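Subject: Re: [cell-users] Gripper letting go mid-lift, no fault raised
Date: 5 Dec 2020

Hi all,

Sorry for the slow answer to this one, I've had it starred in my inbox since November and kept meaning to write it up properly. Quoting the original below so people don't have to go digging in the archive.

> We're getting drops on our second cell and I'm running out of ideas.
> Arm goes down, closes on the part, reports a good grasp, lifts, and
> somewhere on the way up the part leaves the gripper. No fault, no
> e-stop, nothing in the event log. The controller carries on and
> "places" thin air. Yesterday it did this with one of the heavier
> parts and the part landed on the edge of the fixture, bounced over
> the bin wall and finished up on the floor on the operator side. No
> one was standing there but they could have been.
>
> Things tried so far: new pads, higher closing force, slower lift.
> Higher force helped for a day or so and then it came back. Has
> anyone seen this? We're on the Bitine controller with the
> two-finger hand, and the parts are moulded plastic.

Yes! We had this, or something so close to it that I'd be amazed if it was a different animal. We run a small cell for the Runulis project, doing pick and place of coloured test blocks in and out of a slotted board that sits down in a bin. It's not production, it's a test rig, but we leave it running for long stretches and so we care a lot about it not flinging things about.

The short version is that our grasp check was being done once, at the wrong moment, and the fingers were slowly losing grip after that check had passed. There were two separate causes, and they covered for each other so nicely that fixing either one on its own looked like it had worked. I suspect that's what your good day after the force increase was.

Longer version, for anyone with a cup of tea handy.

The first thing we did was exactly what you did, which is turn the force up. Drops went away for an afternoon. Everybody was pleased. Then they came back, and now when a part let go it went sideways instead of straight down, I assume because it was being squeezed out like a pip. So please go easy on that dial. If you're getting a bad contact, more force turns a drop into a launch, and from what you describe (over the wall and onto the floor!) you may already be there. I'd put it back where it was before you do anything else.

The second thing we did was stop guessing and log. The Bitine will give you finger position and motor current continuously if you ask it to, but by default it only stores the values at the moment the grasp is declared good. We set it to write a line every 4 milliseconds from close command to release command, and then ran 200 lifts with the big stepped block, which was our worst offender by a long way. It's an awkward shape to hold, with arms going off in different directions, so if you take it by the upright part the weight isn't anywhere near the middle of the pads.

The logs made it pretty plain. On good lifts, finger position went flat after closing and stayed flat. On the bad ones it went flat, the check passed, and then the position crept inwards during the lift. Tiny amounts at first, then a sudden close to the minimum when the part went. The current dropped away at the same time. All of that was sitting there to be read and the controller wasn't looking at any of it, because as far as it was concerned the grasp question had been asked and answered.

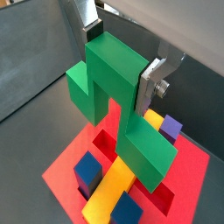 Can you rely on the gripper's own "object detected" signal to tell you the part is still there?

Only at the moment it's raised. On our firmware the signal latches when the fingers stall on something, and it stays latched until the next open command, whatever happens in between. You have to watch finger position yourself for the whole of the lift and the carry, and treat any inward movement past your threshold as a lost part.

That latching behaviour is in the manual, by the way, in a footnote to a table, in the appendix. I found it after we'd worked it out for ourselves, and said a few things I won't repeat on a mailing list.

So, the two causes.

Cause one was mechanical. The screw that sets one finger bracket had been backing off under vibration. You couldn't feel it by wiggling the finger with the power off, it seemed perfectly solid, but under load it let the bracket rotate a hair and the pad would meet the block at a slight angle. So instead of a face pressing on a face, you had an edge pressing on a face. It held well enough to pass the check and then walked. We put a paint line across the screw head and the bracket, and after a day's running the line no longer met up. Cheapest diagnostic I've ever done and I'd suggest you do it today, before reading the rest of this. Do all the finger screws, including the ones you're sure about.

Cause two was software, and it was ours. A while back we'd added a power saving step that dropped the holding current once the grasp was confirmed, to keep the hand cooler over long runs. Perfectly sensible on paper. It had been tested with small cubes, which weigh next to nothing, and it was fine with those. With a big block held off centre it left us with hardly any margin, and with the bracket out of true it left us with none. If your integrator set up your cell, ask them whether there's anything similar in the program. It may be called hold reduction or something along those lines, and it might well be switched on without anyone having mentioned it.

You can see how they hid each other. Tighten the screw and the reduced current is just enough, until the screw backs off again. Raise the force and the hold current goes up with it (ours was set as a fraction of closing force), so the crooked pad is just enough, until the pad face wears where the edge is digging in. Which makes me think your new pads are probably already marked, and marked unevenly. Have a look at them under a good light and tell us what you find.

What we changed, in the order we did it:

Threadlocker on all finger screws, and the paint lines stay on for good. Checking them is now part of the start of day routine.

Hold reduction turned off entirely. The hand does run warmer. We haven't had a thermal trip from it, but your duty cycle may be heavier than ours so keep an eye on that.

Continuous position monitoring from close to release, with the threshold taught per part. If it trips, the arm stops where it is, the cell raises a fault, and a person has to clear it. We argued for a while over whether it should try to carry on to a safe spot first, and decided that an arm which has lost track of what it's holding shouldn't be going anywhere.

Lift speed limited until the part is clear of the board. Blocks sitting in a slot, or jammed up against a neighbour, can drag a little on the way out, and that drag was starting the creep in a good few of our logs.

A clear guard on the operator side, higher than the bin wall. I'd really push you to do this one regardless of what you find with the gripper. Software will tell you a part has gone, but it won't catch it for you, and your message says you've had one reach the place where people stand. If it was me I'd have that cell stopped until the guard was on, and I'd write the incident up as a near miss even though no one was hurt.

We've since done 900 lifts on the stepped block and had 2 trips of the new monitor. I went back through the logs for both. One was a real slip, caught early, with the block still between the fingers when the arm stopped. The other was me having taught the threshold too tight after a pad change. I can live with that.

One thing we haven't sorted is the restart. After a stop with a part still in the hand, the Bitine wants to open the fingers as part of its reset, which is the last thing you want if the arm is up high. At the moment we support the part with a padded stick from outside the guard while somebody else presses the button, and I'm not proud of it. The Prurel people apparently have a reset sequence that lowers first and opens second. If anyone from there is reading, or anyone who's ported it across to a Bitine, I'd love a copy, even a rough one.

Also, whoever looks after the Jiang cell posted a logging script here a couple of years ago that I based ours on. The link in the archive is dead now. I've cleaned up our version and can put it somewhere public if there's interest, though be warned the plotting half of it is held together with string.

Let us know how you go with the paint lines, and please turn that force back down in the meantime.

Cheers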